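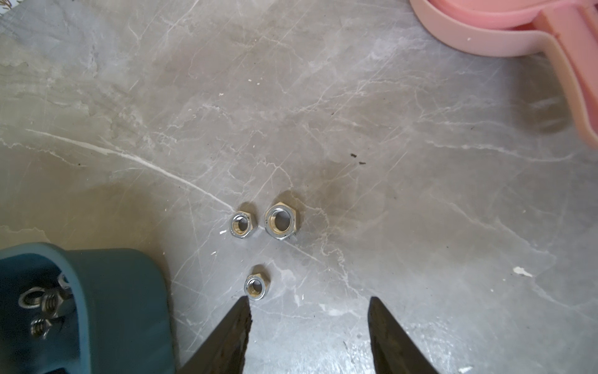 O número era 152 e eu já não podia ouvi-lo. Cento e cinquenta e duas falhas em 2000 tentativas, escrito no quadro branco com a letra inclinada da Trinity Ferreira, sublinhado duas vezes, como se alguém naquela sala corresse o risco de se esquecer.

– Não me incomoda que falhe – disse ela, de costas para mim, à procura de uma caneta que escrevesse. – Incomoda-me que falhe sempre da mesma maneira e que tu não saibas porquê.

Tu, reparem. Quando o braço acertava éramos nós, o grupo de manipulação da Vondport, segundo andar, porta que fecha mal. Quando falhava era eu. Mas enfim, tinha alguma razão, porque o método era meu. Eu é que tinha aparecido na reunião de grupo, cheia de café e de entusiasmo, a defender que o braço devia hesitar.

Explico depressa, que à minha mãe também tive de explicar e ela percebeu à segunda. Um braço que aprende a apanhar porcas aprende a olhar para a mesa, a escolher um ponto e a descer. O que toda a gente fazia era treinar a descida até ficar bonita. Eu queria treinar o momento antes – aquele bocadinho em que a garra paira por cima da peça e a rede ainda pode mudar de ideias. Chamei-lhe pausa aprendida. Se a rede tinha duas previsões muito parecidas sobre onde fechar os dedos, parava, mexia o pulso um nadinha, olhava outra vez e só depois descia. A Trinity chamava-lhe "a tua coisa da timidez", e por pirraça o nome ficou no código. Ainda lá está: timidez.py. Se algum dia alguém abrir aquilo a sério, vai ter de me citar assim.

Com a timidez ligada as falhas tinham baixado para menos de metade. Era um bom resultado! Dava artigo, dava até para uma daquelas conversas de corredor em que se finge modéstia. Só que as 152 que sobravam não estavam espalhadas ao acaso. Eram quase todas com duas porcas vizinhas, uma maior e outra mais pequena, muito juntas, e a garra pairava, olhava, mexia o pulso, pairava, olhava, mexia o pulso, e descia por fim no meio das duas, com uma convicção que me dava vontade de chorar. Fechava os dedos no intervalo. Apanhava ar.

Passei uma semana inteira a ver aquilo. A sala à noite tem um ruído próprio, o ventilador do controlador e o frigorífico do grupo ao lado, e ao fim de umas horas uma pessoa começa a falar com o braço. Nós chamávamos-lhe Dreneo, que era o nome do projecto e acabou por ser o nome do bicho. "Então, Dreneo, qual delas queres?" O Dreneo pairava. "A grande ou a pequena?" O Dreneo mexia o pulso. "Pronto, nenhuma."

A minha mãe telefonava sempre a essa hora. Vive em Villanueva desde que se reformou, numa casa com uma figueira e um portão que chia, e tem a teoria de que eu só atendo bem depois das dez.

– Estás a comer?
– Estou.
– O quê?
– Mãe.
– E o robô?
– Indeciso.

Contei-lhe das porcas. Ela ouviu tudo, o que nela é raro, e depois perguntou se eu me lembrava do casamento da minha prima, quando tive de escolher entre a mesa do pai e a mesa dela e fiquei de pé com o prato na mão até servirem o bolo. Lembrava-me, claro. Tinha onze anos e uns sapatos que me apertavam. Disse-lhe que aquilo não tinha nada a ver. Ela disse que estava bem, que fosse comer, e desligou.

Ora, eu não acredito em epifanias por telefone. Fui comer. Comi uma sandes encostada à bancada e voltei aos registos, e o que fiz a seguir foi uma coisa muito pouco poética: ordenei as tentativas falhadas pelo número de pausas. Devia tê-lo feito no primeiro dia. A 1519 estava no topo da lista, destacadíssima, com tantas pausas que o programa a tinha interrompido por limite de tempo, depois retomado, e ela tinha pausado outra vez.

Abri a 1519 e fui vendo, previsão a previsão. Antes da primeira pausa, a rede dizia: pequena. Não com grande certeza, mas dizia. Depois da pausa dizia: grande. Depois da segunda: pequena. E o ponto de descida, que eu andava a calcular como a média de tudo o que ela tinha visto até ali (porque me parecera prudente, porque em todos os livros a média é uma senhora respeitável), ia deslizando devagarinho para o meio. Cada olhar novo puxava-o mais para o centro exacto do intervalo. Quanto mais a rede pensava, mais certa ficava de um sítio onde não havia porca nenhuma.

Fiquei a olhar para o ecrã. Depois fui lavar a cara. Depois voltei e aquilo continuava lá.

O erro era de uma linha. Uma! Eu tinha-lhe ensinado a hesitar muito bem, e no fim da hesitação tinha-lhe dado um compromisso em vez de uma escolha. Apaguei a média. No lugar dela pus uma coisa quase bruta: as previsões juntavam-se em grupos, um por peça, cada pausa valia um voto, e ao fim de 4 pausas ganhava o grupo com mais votos. Se houvesse empate, ficava a primeira que tivesse visto. Nem sequer a melhor, a primeira. Escrevi no comentário "em caso de dúvida, a de cá" e fui para casa a pé, que o último eléctrico já tinha ido.

Não dormi grande coisa. Dei por mim às voltas na cama a pensar no empate, e se a primeira não seria uma escolha preguiçosa, e se não devia pôr antes um sorteio, ou um peso pela distância. E depois a pensar no Bretel.

Ainda não falei do Bretel. O Bretel é um instituto pequeno, no norte, com vista para um porto feio, e tinham-me oferecido um lugar lá. Dois anos, equipa minha, braços novos. O e-mail estava na caixa de entrada desde o princípio do verão e eu tinha respondido três vezes a pedir mais um bocadinho de tempo, sempre com muita educação. Entretanto tinha dito à Trinity que ia ficando, e tinha dito à senhoria que talvez saísse, e tinha comprado meio serviço de pratos. Meio. Estava a viver no ponto médio entre duas casas e achava que isso era ponderação.

(Não contei à minha mãe que ela tinha razão. Nunca se deve dar munições a uma mulher com um portão que chia e todo o tempo do mundo.)

De manhã pus a série a correr, outra vez 2000 tentativas, e fui-me embora da sala, porque ver dá azar. A Trinity encontrou-me na copa a limpar a máquina de café por dentro, com uma escova de dentes.

– Está assim tão mau?
– Não sei. Ainda está a correr.
– E tu estás a escovar a máquina.
– Estava suja.

Sentou-se. A Trinity não se senta muito, anda sempre a caminho de outro sítio, de modo que percebi logo que aí vinha conversa.

– Escreveram-me do Bretel – disse. – A perguntar se te recomendava.
– Ah.
– Recomendei. Já foi em julho. Estava à espera que me contasses.

Fiz aquilo de pairar. Juro que fiz. Inclinei um bocado a cabeça, olhei para ela de outro ângulo, abri a boca, tornei a fechar. Ela esperou com uma paciência que nunca teve com o Dreneo.

– Não sei qual quero – disse eu por fim.
– Qual era a que querias no primeiro dia? Antes de pensares nisto até à morte.

Não lhe tinha contado do empate. O código só o tinha eu, nem o tinha ainda enviado para o repositório do grupo. Mas a pergunta era a minha linha de comentário, tal e qual, e eu pus-me a rir com a escova de dentes na mão e ela ficou ofendidíssima, a achar que me estava a rir dela.

A série acabou ao fim da tarde. Subi sozinha e pedi ao programa que me mostrasse primeiro os casos difíceis, e fui vendo as repetições uma atrás da outra. O Dreneo pairava. Mexia o pulso. Pairava. E depois descia sobre uma delas, a maior ou a pequena, nem sempre a que eu teria escolhido, fechava os dedos e levantava. Às vezes falhava na mesma, de outras maneiras, maneiras novas e interessantes: uma porca que escorregava, outra que rodava e saía disparada. Mas já não ia ao intervalo. Corri a lista toda à procura de um caso, um só, em que tivesse fechado no meio, e não encontrei.

A Trinity apareceu à porta com o casaco vestido, olhou para o gráfico por cima do meu ombro e foi apagar o 152 do quadro com a manga. Não escreveu nada no lugar dele. Disse que o artigo tinha de seguir em outubro e que a secção da média ia ser escrita por mim, com o erro explicado tintim por tintim, para ver se aprendia.

– Posso escrevê-la de lá? – perguntei.

Demorou um segundo a perceber.

– Podes escrevê-la donde quiseres – disse. – Mas o nome do ficheiro mudas.

Não mudei. Respondi ao e-mail do Bretel antes de desligar a luz, duas frases, a segunda era "obrigada". Depois telefonei para Villanueva, que ainda nem eram dez, e a minha mãe atendeu assustada a perguntar quem é que tinha morrido.

Contacto: use o formulário de leitores | © 2025, todos os direitos reservados | Voltar ao topo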